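Folding to a grid: Saadet Kozan on the paper-covered table

Saadet Kozan set up the garment folding bench at Fekov's Dirkitcombe site, where plain T-shirts are folded to a standard rectangle before packing. I spoke with her mid-morning, between batches.

Her first subject was the surface. "Bare tabletop is too slick for light cotton," she said. "The hem creeps while you work on the collar. Brown paper gives you some drag, and you can replace it once it scuffs."

The paper is divided with blue tape. Kozan lays the long strips first, then the crossing strips, and checks the working panel against a 70 cm rule. She is not concerned with how straight the lines look. "The tape is a reference for the hem and the fold line. A wavy edge costs you a few millimetres. A lifted end is worse — fabric catches on it."

The sequence begins with the shirt face up, collar at the far side. Sleeves come in over the body, then the sides, and the length is halved last. Wrinkles are dealt with before the first fold. "Smooth from the centre out. If you pull from one corner you skew the grain, and the finished edge won't sit square."

Eugénie Pruvost, who handles packing at the Plunham depot, receives the output. Her tolerance is looser than Kozan's. "I need the outline to fit the sleeve bag," she said by phone. "A wrinkled lower layer I can live with. A fold that opens when I lift it, I can't."

Kozan logs each batch by colour and fabric weight. Batch 2815 was grey; batch 3060, in a heavier jersey, needed a wider panel. Light blue is her preferred test colour, as creases are easy to read against brown.

Light blue fabric and the taped work surface, Dirkitcombe:
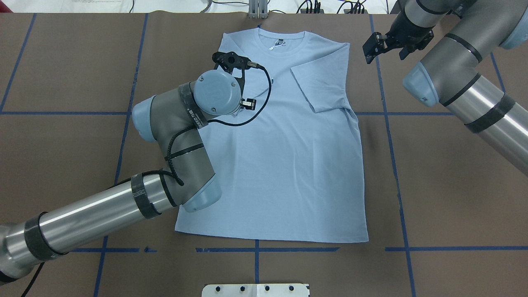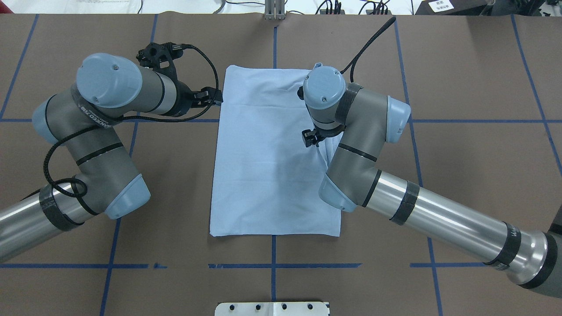
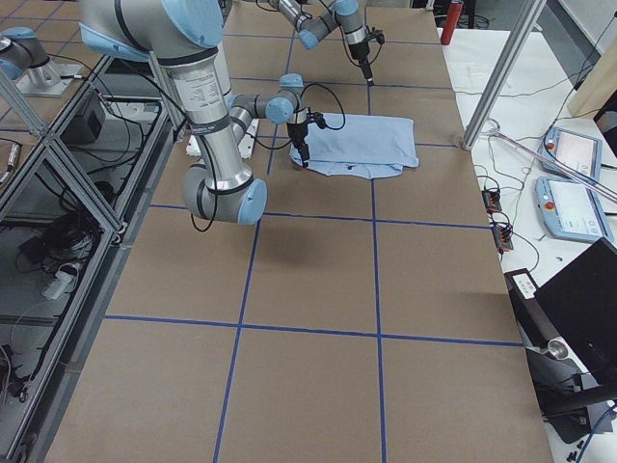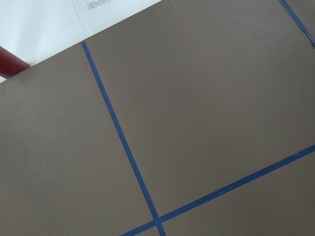

Tape and paper supply

Paper comes on rolls from Coste and is cut to overhang the table on the long sides. Kozan replaces tape strip by strip, starting with any frayed end, and relays the full grid only when the paper is changed.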